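Public Health Policy, Session 5: Reading claims about sugary drink taxes

Start with the claim itself. A tax goes on, sales drop, and someone announces that people are healthier. Those are separate statements, and the last one is usually the weakest.

The Grerow survey is a fair case. It asked 834 adults what they drank in the past week, once before the tax and once the following November. Self-report again. People forget, and they shave a little off when they know what the interviewer wants to hear.

Points to check before Wed 18 May:
Who was asked, and who hung up?
Did shoppers drive over to Eide, where there is no tax?
Was the price passed on at the register? In Pimitz, stores absorbed part of it. 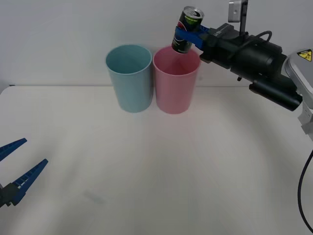
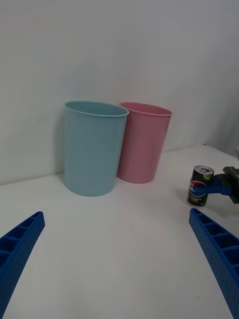
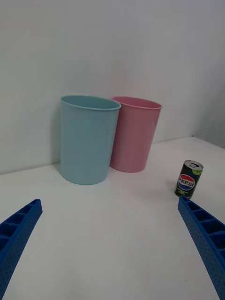
Fig. 3. Light blue and pink cups on a white tabletop.

The Plama report claims that 75 percent of residents support the tax. Read the wording of the question – it mentions school meals before it mentions the price. I would not build a policy on that number.

Sales data are better, though not by much. They tell you what left the store. They say nothing of who drank it, or what they had in its place. Juice can carry as much sugar as soda, and the Grerow tax leaves it out.

Reading for next time: the Plama report, methods section only. Bring one page on what you would have measured.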